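Notes from the Norham Street Building

The Running Toilet, and Other Sounds We Have Learned to Love

If you live on the second floor you already know about the toilet in the shared bathroom by the laundry. It has been running since May. First it was a sort of whisper, the kind of noise you blame on a neighbor's radio, and then one night it found its voice, and it has been giving concerts ever since.

Itziar Soler in 2C finally put a bucket and a stopwatch to the problem, as only a retired chemistry teacher would, and reports that we have been sending 28 gallons a day straight down the drain. The water bill went up 11 percent over the same stretch. The management office, when shown both numbers, said it would look into it, and sent us a leaflet on shorter showers.

So we looked into it ourselves. A toilet that runs on its own nearly always has one of two complaints. Either the flapper at the bottom of the tank has gone stiff and no longer seals, or the float is set too high and water keeps slipping into the overflow tube. To find out which, put a few drops of food coloring in the tank and go away for half an hour without flushing. Color in the bowl means the flapper. If the bowl stays clear, take the lid off (lay it flat on a towel, they crack if you so much as look at them) and see where the water stops. It should sit an inch below the top of the tube.

Ours came up blue. A new flapper cost 13 dollars at Ibarra Hardware, where the man at the counter wanted to know the brand of the toilet, the year of the toilet, and whether we had considered a new toilet. We had not. Chanida Wiriya shut off the valve, flushed, unhooked the old flapper, hooked on the new one and left half an inch of slack in the chain, all before her dryer load was done. She would like it known that she has a job and this isn't it.

The second floor is now so quiet that two people have complained about the refrigerator in 2A.

If yours at home is making the same noise, try the food coloring before you call anyone. The plumber I called first quoted 55 dollars just to climb the stairs, and he hadn't even asked how many stairs. There's a spare flapper in the laundry cupboard, behind the lost socks, free to whoever needs it. Please don't take the blue food coloring. It belongs to 2C and she has cakes to make.

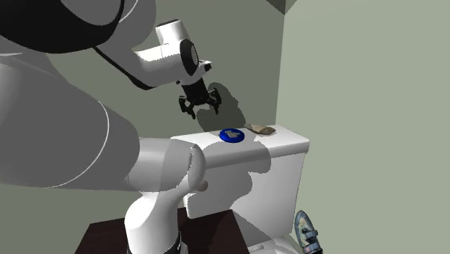

Bike Room Cleanout

Anything without a name tag by the end of the month goes out to the curb, including the tandem. If the tandem is yours, we have questions, but mostly we would like the floor back. Tags are in the envelope taped inside the front door, along with a pen that works if you shake it.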